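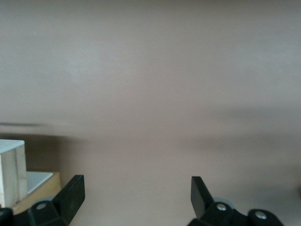 Zostamel Matt Wall Paint, warm beige

Zostamel is a water-based matt emulsion for inside walls and ceilings. It is made by Varnness and sold in the Zou range, which is our trade-quality line for houses, flats and small offices. It can go over new plaster, old emulsion and lining paper. It is not meant for bare metal, floors or anything outdoors.

Product code: 2414
Finish: matt
Base: water
Use: walls and ceilings, indoors
Clean up: warm soapy water
Tin sizes: see the drop-down at the top of the page

Coverage
One litre covers almost 100 square feet on a wall that has been painted before. Bare plaster drinks a lot more, so allow extra for the first coat. If you need several tins for one room, order them together and check the batch numbers on the lids. Where the numbers differ, tip the tins into a large bucket and stir them before you start.

Drying
Touch dry in 90 minutes in a heated room with a window open. Leave it overnight between coats if the house is cold or the walls are damp from washing. Two coats are enough for most colour changes. Going from a dark red or navy will take three, or two over a coat of Zurkunora primer.

Before you paint
Wash greasy walls with sugar soap and rinse them. Fill cracks, let the filler go hard and sand it flush. Dust off with a dry brush. New plaster needs a mist coat, made by adding water to the paint and mixing it well. The mist coat will look thin and streaky. Flaking paint has to come off first, and loose distemper needs a stabilising primer or it will lift whatever is put on top.

Putting it on
Stir from the bottom of the tin for a couple of minutes. Cut in with a two-inch brush, one wall at a time, and roll up to the brushwork while it is wet. A medium-pile roller suits most walls. Load it well, roll up and down in strips, and finish each strip with light strokes in the same direction. Don't go back over paint that has begun to dry. Fix small misses with the second coat. 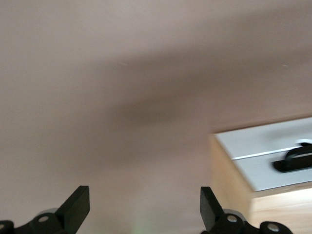
Choosing a shade from a card is harder with beiges than with stronger colours. They pick up whatever is near them: a green carpet, a brick wall across the road, the bulb in the lamp. Shadow matters as well, and a soft one lying across a pale beige-pink surface can look taupe-brown while the paint either side of it stays light. Brush a tester on to a large sheet of lining paper and move it between the brightest wall and the dullest one, then look at it in the morning and again with the lights on. Tester pots are for colour only and should not be used for touching up, as the sheen is slightly different.

Washing and touching up
Leave new paint for 20 days before washing it. After that, marks can be wiped with a damp sponge and a little washing-up liquid. Hard scrubbing will leave a shiny patch, as it does on any matt paint. For hallways and children's rooms we would suggest the Zou eggshell, which comes in the same shades. Touch up from the original tin where you can, using a small roller and very little paint.

Storing
Press the lid down firmly and keep the tin upright, away from frost. Paint that has frozen goes lumpy and can't be saved. Old tins with a skin on top are fine once the skin is lifted off and the paint strained through a pair of tights.

Safety
Open windows while painting and until the smell has gone. Keep away from children. Wear goggles when painting ceilings. If paint gets in the eyes, rinse with plenty of water and get medical advice if they stay sore. Do not pour leftovers down the sink or into a drain. Most council tips will tell you how they take liquid paint.

Delivery and returns
Stock colours go out by courier on the next working day. Unopened tins can be sent back with the receipt. Mixed-to-order colours and opened tins cannot be returned unless faulty, so please try a tester first.

Also in this range
Zou eggshell for walls and woodwork
Zurkunora primer, white
Zostamel tester pot

Page updated 2021-04-27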